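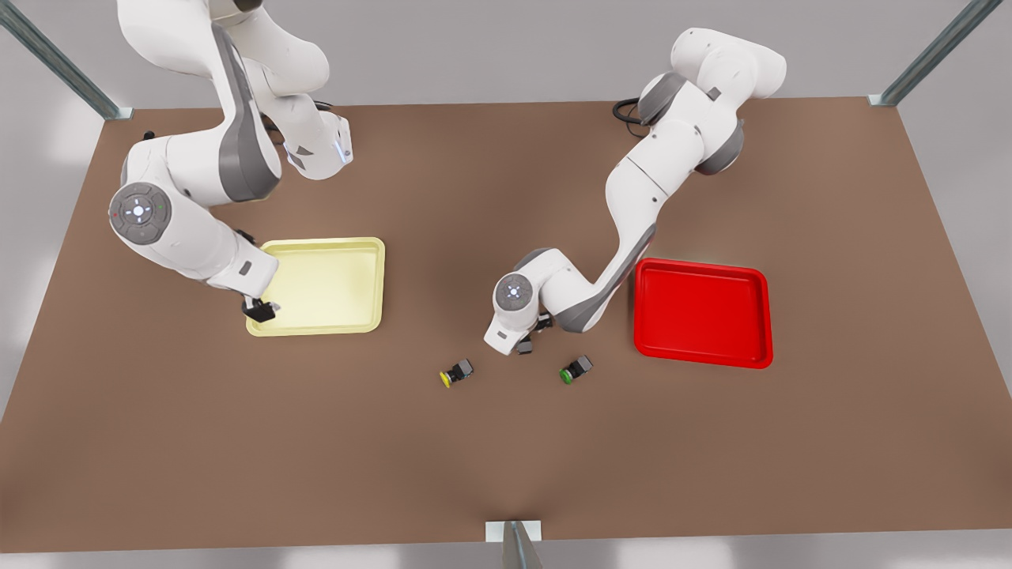
Gritari has begun gathering examples for a two-arm sorting policy entirely in simulation, with 1,000 episodes due by the end of August and 2,000 planned before any work on hardware. The company, based in Pumville, is using a scene editor supplied by Lullimex. In the sorting scene, two white arms with black two-fingered grippers work over a brown table that holds a yellow tray and a red tray, with two small dark blocks lying between them. One block has a yellow cap and the other a green one. Cap and tray colors are drawn separately for each episode, so a block does not always have a tray of its own color.

When no tray matches, the operator is expected to leave the block where it lies and end the episode with both arms clear of it. Those runs are stored under a separate label. An earlier set, gathered in the spring, contained only matched colors, and the policy trained on it put every block into the nearest tray.

Episodes are recorded by teleoperation. An operator drives both arms from a pair of hand controllers, and the simulator logs joint positions, gripper commands and rendered views at each step. Block position and angle are reset at random between episodes. Tray positions shift within a small range.

Mei-kuen Tu, who leads the data work at Gritari, said the unmatched cases take less time to record but more time to check. "An operator who hesitates over the wrong block leaves that in the joint log, and the policy learns it," she said. Of the first batch, 59 episodes were thrown out for that reason — most of them from operators in their first week.

The group has 12 operators working in two shifts. Each episode is replayed by a second operator before it enters the training set.

Antwi, which makes the controllers, will receive a copy of the input logs to study delay between hand motion and arm response. Gritari has not said whether the full set will be released.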